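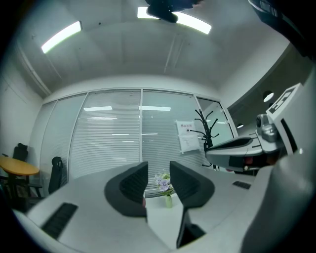
I think slow trains are the best way to see a country, and I'd like to talk you into one. I don't mean the fancy kind with white tablecloths and a piano. I mean the plain local that stops everywhere, where the windows open from the top and people get on with bags of onions and get off two stations later.

My case rests mostly on the line from Corisance up to Tostska. It covers 283 kilometers and makes 37 stops, and it takes most of a day. The express bus does it in less than half the time, and every guidebook I own says to take the bus. I've done both, and I remember exactly one thing about the bus (a very long movie about a dog). The train I could talk about for a week!

You leave Corisance at 6:40 in the morning, with the river right beside you, and for the first hour it's all orchards and back yards. That's my favorite part. Roads show you the fronts of houses - the train shows you the laundry, the tomato plants, the kid waving from a trampoline. Then the climb starts, the car gets quiet, and by lunch you're up at 800 meters with your sweater on.
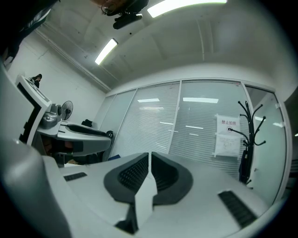

People tell me they don't have the time, and I get it. If you have a week off, a whole day in a seat sounds like a waste. But I'd ask what that day would look like otherwise. On my last trip I saved half a day by taking the bus and spent it in Tostska looking for a place to eat that wasn't closed until evening. I'd rather have had the orchards.

The other complaint is comfort, and fine, the seats are hard. Bring something to sit on. Bring more food than you think you need, too, and share it, and you'll get plums and advice in return. The advice is how I ended up getting off at Keduton, a stop I'd never heard of, with one street and a bakery that sells a walnut roll I still think about. I stayed 2 nights. I'd planned on none.

So if there's a local line wherever you're headed next June, give it one day of your trip. Sit on the river side going up, and get the walnut roll early, they're gone by ten.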